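一瓶水的办公桌政治

我对办公室里的瓶装水有意见，这个意见攒了好几年，攒得比我的年假多。

先声明，我不反对喝水。我反对的是一种很具体的东西：开了盖、喝了两口、立在公用白桌子上、从此不归任何人管的那半瓶水。它不占什么地方，也不出声，可是它比打印机更能说明一家公司的风气。打印机坏了还有人贴张纸条，半瓶水立在那里，大家绕着它开会，绕着它吃外卖，绕着它谈涨薪，直到某天傍晚保洁阿姨把它收走，第二天原地又长出一瓶。

我们公司在Loka园区，行政每个月订1,000瓶水，五百五十毫升一瓶，成箱码在茶水间门口，把消防通道的指示牌挡掉一半。一个人一口气喝不完五百五十毫升，除非刚跑完步或者刚挨完骂。可是三百多毫升的小瓶，行政又嫌单价不划算。于是公司在单价上省下来的钱，都以半瓶水的形式倒进了洗手池。这笔账我给行政算过，行政说，水是福利，福利不算账。
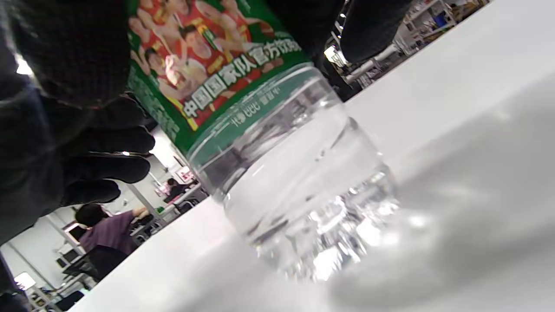
瓶身上的那圈标签，我也想多说两句。绿底子，印着穿红金队服的运动员，当中一个笑得很灿烂，红底白字写着跟国家队有关的头衔。你坐在工位上，颈椎咔咔响，早上爬了一层楼就歇了两回，手里攥着的却是冠军气质的饮用水。我承认这种标签有作用，它让拧瓶盖这件事带上了一点竞技色彩。我见过有人一只手夹着手机，用另一只手单手开盖，神情之庄重，像是在等裁判亮分。

但是标签解决不了归属问题。同一箱里出来的瓶子长得一模一样，两个人面对面坐着聊十分钟，起身的时候就没人敢保证自己拿走的是自己那瓶。谨慎的人会在标签上撕个小口子做记号，可惜谨慎的人往往不止一个，撕的位置也往往相同。还有人把瓶盖拧歪一点当暗号，结果是瓶子倒在了包里，包里有电脑。

隔壁楼的Medve办公区据说文明一些，每箱水旁边用绳子拴一支油性笔，谁拿谁写名字。我去参观过，笔已经没有了，绳子还在。

真正让我下决心写这篇东西的是瓶盖。

瓶盖是整件事的良心。盖子在，这瓶水就还算一瓶水，放到下午、放到明天，理论上都有人认领的余地。盖子一离开瓶口，命运就改变了。敞着口的水放在桌上，十分钟之内是饮料，一小时之后是隐患，过了夜就成了一件没人敢碰的证物。可是偏偏有那么多人，拧开之后把盖子随手一搁，搁在键盘旁边，搁在纸巾底下，搁进自己的裤兜里带回了家。我有一年换季洗衣服，从外套口袋里掏出3个瓶盖，当场原谅了全公司所有的人，原谅了大约一个晚上。

我把这套理论发在园区的论坛上，标题叫《请善待你的瓶盖》，下面跟了79条回复。多数人觉得我闲。
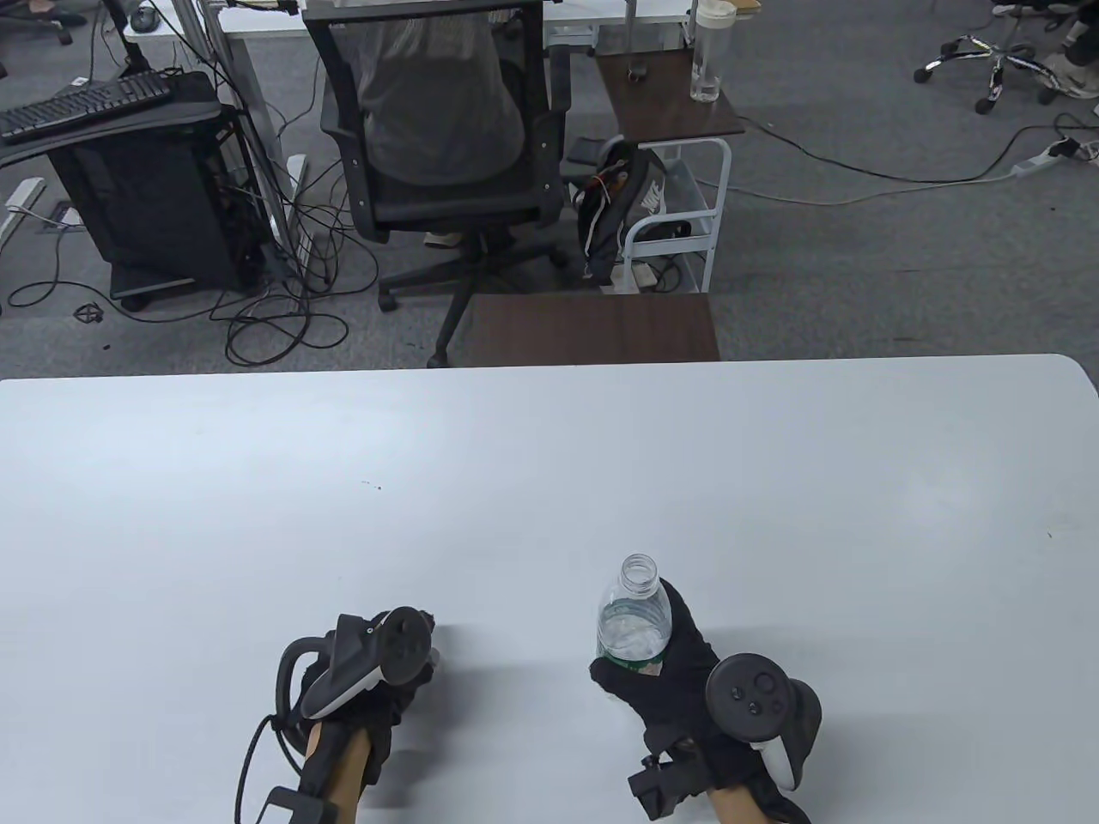 网友Wudedance说，楼主把问题想复杂了，开盖的水当场喝完就没有后面这些事，喝不完说明不渴，不渴就别开。他还补了一句，说自己每次都是站着喝，喝完再坐下，三年没有留过一个半瓶。

这话我琢磨了很久。逻辑上挑不出毛病，跟“不想胖就别吃”一样挑不出毛病。问题在于办公室里的水有一大半不是因为渴才开的。开会紧张，拧开一瓶；对面领导讲到第二遍“赋能”，喝一口；被点名提问，再喝一口，争取四秒钟。水在这里是道具，是标点符号，是成年人手里名正言顺的玩具。你要求一个人把标点符号一口气喝干净，未免强人所难。

而且站着喝完五百五十毫升再坐下，接下来的一个小时他是怎么坐住的，他没有交代。

也有人劝我推广自带杯子。我试过，试得很认真。那年十二月我买了一个号称保温一整天的Erness杯子，盖子分内外两层，外加一个硅胶圈。头两个星期，我每天去接热水，逢人就讲少用一次性塑料的道理，讲得自己都感动。第三个星期硅胶圈洗的时候掉进了下水口，杯子从此只能直立使用，性质上跟一瓶没盖的水已经没有区别，只是更贵，更重，倒下来的时候声势也更大。它现在在我抽屉里装回形针。 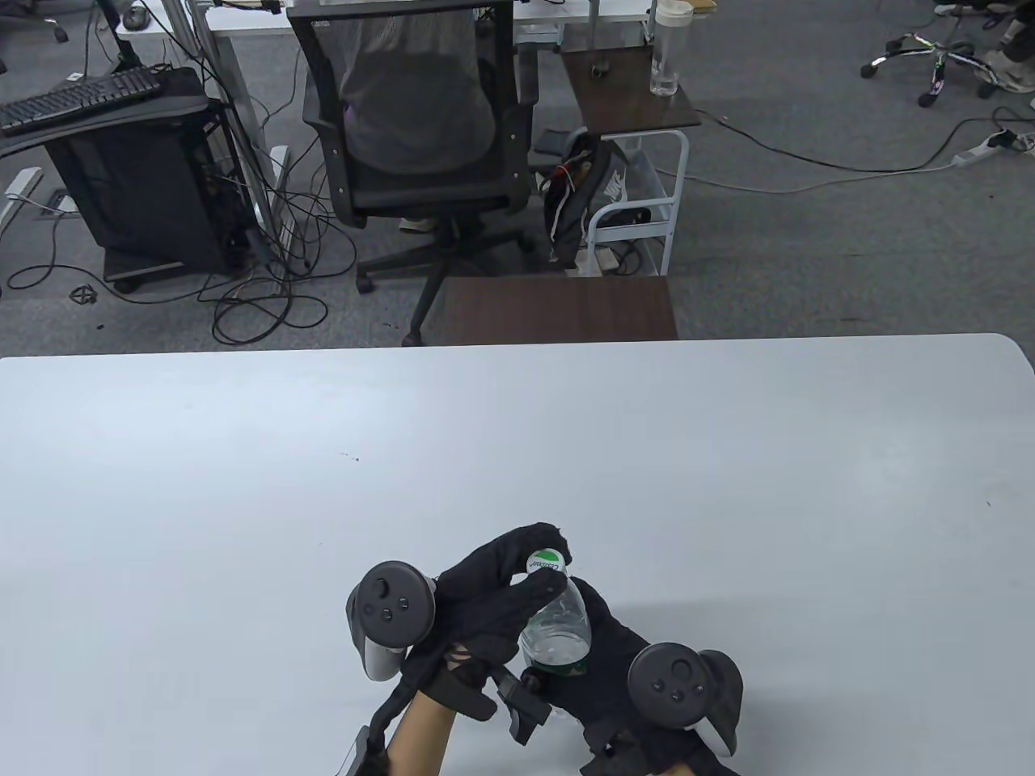
所以我对自带杯子派抱有敬意，但敬意是有限度的。杯子要洗，杯子会长出一圈茶渍，杯子的主人会在水槽边上放一块全公司共用的海绵，那块海绵的事我可以另写一篇。瓶装水最大的优点恰恰是没有感情负担，拿起来是新的，扔掉不心疼。它最大的缺点也是这个。

我后来观察出一个规律：一个人对待瓶盖的方式，跟他对待收尾工作的方式大体一致。喝一口就顺手拧回去的，邮件一般有结尾，文档一般有版本号，借走的充电线过几天还能看见。敞着口就去接电话的，项目也常常停在“基本完成”。这个规律没有任何统计依据，我也不打算去找依据，怕找到以后发现自己属于后一种。

行政那边倒是有过一次动作。他们在公用桌旁边贴了告示，请大家“珍惜水资源，人走瓶空”。字很大，配了一滴流泪的水珠。告示生效的方式出乎意料：人走之前，把剩下的水浇进了窗台的绿萝里。那盆绿萝撑到月底，叶子黄了，根也烂了，成为整个节水行动唯一的受害者。行政换了一盆仙人掌，仙人掌也没能幸免，我怀疑里面有人倒过气泡水。

有同事提议装饮水机，配纸杯。采购单填到一半，有人算出一年要用掉2,000个纸杯，大家忽然又都环保起来，这件事就搁下了。茶水间门口的箱子照旧码着，照旧挡着半块指示牌。

我目前的主张很朴素，一共就那么一点：喝完一口，先拧盖子，再说话。不需要立规矩，也不用写名字，更不用让绿萝参与进来。盖子拿下来的时候别让它离开手，一只手拿瓶，另一只手捏着盖，看上去是有点傻，像在等谁来收作业，可是傻几秒钟换一张干净的桌子，我觉得值。

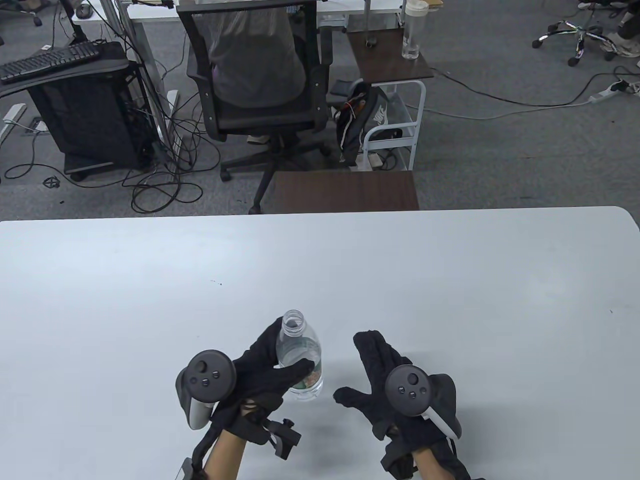 盖子拿下来以后的一瓶水，标签朝下，瓶口朝天。

写到这里，我手边就有一瓶，中午开的。盖子我刚才还看见过，应该在那摞快递单下面，等我翻一翻。

（二〇二六年九月，发于Loka园区内刊“茶水间”栏目）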